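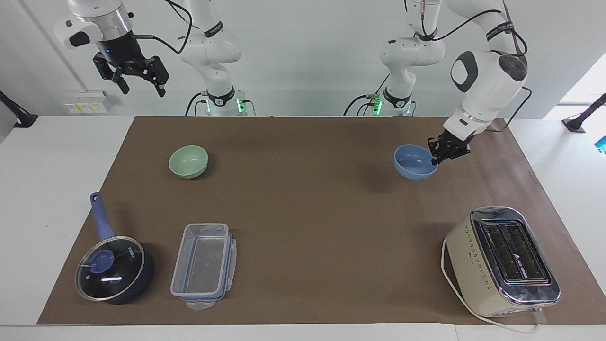 Yaryna Tkachenko
Contributing Writer, Used Cars and Ownership

How to Check Over a Used Grand Tourer Before You Buy

Big two-door cars lose value fast, and that makes them tempting. A coupe that was out of reach when it was new can cost the same as a family crossover by the time its third owner is ready to sell. The parts and labor do not come down in price along with the car, so the inspection matters more than it would on something ordinary.

The steps below are the ones I use when I look at a car for myself or for a reader. I have used them on plenty of cars and most recently on a Lakar coupe that was for sale outside Amadthorpe. You can get through everything in a morning if the seller is cooperative.

What to bring

A flashlight with fresh batteries
A tire tread gauge
A code reader that works with the make you are looking at
A paint thickness gauge, if you can borrow one
An old blanket or a piece of cardboard to lie on
A notebook

You do not need a jack. If the car has to go up in the air, it should go up on a lift at a shop.

Step 1: Ask for the paperwork first

Before you drive anywhere, ask the seller to send pictures of the service records. You want invoices, with mileage on them. A stamped book is useful but it doesn't tell you what was done. An invoice lists the parts.

Put the invoices in order and look for gaps. A car that covers only 1,000 miles a year still needs its oil and brake fluid changed on schedule, and low-mileage owners often skip this. The Lakar had a long gap in the middle of its history. The seller told me the car had been in storage. That may be true, but it also meant the coolant and belts had gone past their dates, and I priced the work accordingly.

Check that the vehicle identification number on the title matches the one on the invoices. When you get to the car, check it again at the base of the windshield and on the door jamb.

Step 2: Ask for a cold start

Tell the seller that you want the engine cold when you arrive. Put your hand near the hood before you do anything else. If it's warm, ask why, and if you like the car otherwise, come back another day.

Open the hood and look at the oil level and coolant level with the engine off. Never open the coolant cap on a hot engine. Coolant should be clean and the right color for the type the maker calls for. Milky residue under the oil cap can come from short trips, but it can also mean a head gasket problem and it needs to be followed up.

Have the seller start the car while you stand at the back. A small puff of vapor on a cold day is normal. Blue smoke that hangs around is oil. White smoke that smells sweet and does not clear is probably coolant.

Then go to the front and listen. Some engines tick for a few seconds until oil pressure builds. A rattle from the front of the engine that lasts longer can be a timing chain or its tensioner. On a large engine packed into a tight bay, that job may mean taking the engine out.

Step 3: Walk around the body

Do this in daylight, and not in the rain. Water hides scratches and mismatched paint.

Crouch at each corner and look down the side of the car. Reflections should run smoothly from panel to panel. Check that the gaps around the doors, hood, and trunk are even from one side to the other. Doors on big coupes are long and heavy, so open each one halfway and lift gently at the rear edge. Play in the hinge can be fixed, but it takes patience to get the door to line up again.

If you have a paint gauge, take readings on the roof first and use those as your baseline. Readings on the other panels should be in the same neighborhood. A much higher number means paint or filler was added. Aluminum panels need a gauge that can read aluminum, and composite panels will not give a reading on most gauges.

Check the bottom edges of the doors, the wheel arches, and the trunk floor under the carpet. A damp trunk is often a bad seal or a blocked drain. On many luxury cars there are control modules down there, and water kills them.

Step 4: Tires and brakes

All tires should be the same make and type, or at least matched across each axle. A mismatched set on an expensive car tells you the owner was watching the budget.

Measure the tread at the inside, middle, and outside. Heavy wear on the inside edge points to alignment or worn suspension bushings. Read the date code on the sidewall too. The last two digits are the year and the two before them are the week. I treat six years as the point where I start budgeting for a new set, whatever the tread looks like.

Look through the wheel spokes at the brake discs. A raised lip at the outer edge means wear. Large discs are expensive, and if the car has carbon ceramic brakes, get a price for a replacement set before you make an offer.

Step 5: Air suspension

If the car rides on air, check its stance when you arrive and before anyone starts the engine. One low corner usually means a leak. Start the car and let it rise. It should come up evenly, and the compressor should stop running soon after.

Work through the height settings if there are any. Switch the car off and measure from the center of each wheel to the arch. Write the numbers down and measure again before you leave. On the Lakar, the left rear had dropped two inches by the time I finished with the interior. The seller knew about it and had a quote from Fahy, a repair shop in town, which he handed over when I asked.

Step 6: Test every switch

This is the dull part, and it takes longer than people expect. Sit in each seat and work through everything you can reach:

Windows, all the way down and all the way up
Seat motors, heaters, and memory buttons
Mirrors, including the folding function
Climate control on full hot and full cold
Every speaker
Sunroof and blind
Trunk release and soft-close latches

Look at the leather on the driver's side bolster and the top of the dashboard. Dashboard leather can shrink away from the vents in hot climates, and retrimming it is specialist work. Feel the carpet under the mats for damp.

Step 7: Read the codes

Plug in the reader with the ignition on. Write down everything, including stored codes that are not showing a light on the dash. If every module is completely clean and the readiness monitors have not been set, somebody may have cleared the codes shortly before you came. Ask about it.

A basic reader will only see the engine. For the suspension, gearbox, and body modules you will need something better. I use a Skandeto reader, but any tool that covers the make will do.

Step 8: Drive it

Plan a route that includes slow traffic, a rough road, and a stretch of highway. Allow some 2 hours for the drive and the checks after it. A quick loop around the block won't get the gearbox fully warm.

At low speed, keep the radio off and the windows down. Listen for clunks over bumps. The automatic should shift cleanly cold and warm, with no flare in engine speed between gears. On the highway, the car should track straight on a level surface. Brake firmly from speed when it's safe to do so and feel for shaking in the wheel.

When you get back, leave the engine idling for a few minutes and watch the temperature gauge. Then switch off, wait, and look underneath for drips. Clear water from the air conditioning is fine.

Step 9: Pay for a shop inspection

If the car has passed so far, book it in with an independent shop that knows the make. Pick the shop yourself. Ask them to put it on a lift, check the underside for corrosion and leaks, and do a compression or leak-down test if the engine gave you any doubts.

Get the report in writing, with a price next to each item. Sort the items into work needed now and work that can wait until the next service. Subtract the first group from the asking price when you make your offer, and put the second group in your own budget for the first year.

If the seller will not allow an independent inspection, look for another car. November is a good month to be shopping, when many owners would like to avoid another winter of storage fees.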